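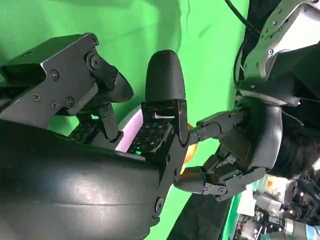

Can a robot do your chores yet?

Short answer: a few. Slowly. And mostly one kind each.

A robot vacuum? Sure, lots of homes have one. Rolls along, bumps the couch, turns. No hands needed. But picking up socks, loading a dishwasher, putting toys back in the right box – that takes hands, and hands are really hard to build.

Try this. Close your eyes and pick up a grape. Easy, right? Your skin felt it touch, felt it slip, told your fingers to squeeze a tiny bit more. You didnt even think. A robot needs touch pads for that. Some have little squares all over them, set right into the fingers. Then a computer has to make sense of it all, fast.

Now pass the grape to a freind. Even harder! One hand has to hold on till the other one's got it. Let go too soon – splat. Too late and you're playing tug of war. Two robot hands have the same problem with any small thing.

Li-hua Kan works on robot hands at Voltico. Her team tried folding one towel 800 times. "The towel won a lot," she says.

What about shops? Robots can move big boxes, all the same size, all day. A shelf with soft bread, slippery bags and round oranges? Still mostly people.

So will a robot clean your room by February? Nope. Better start with the socks.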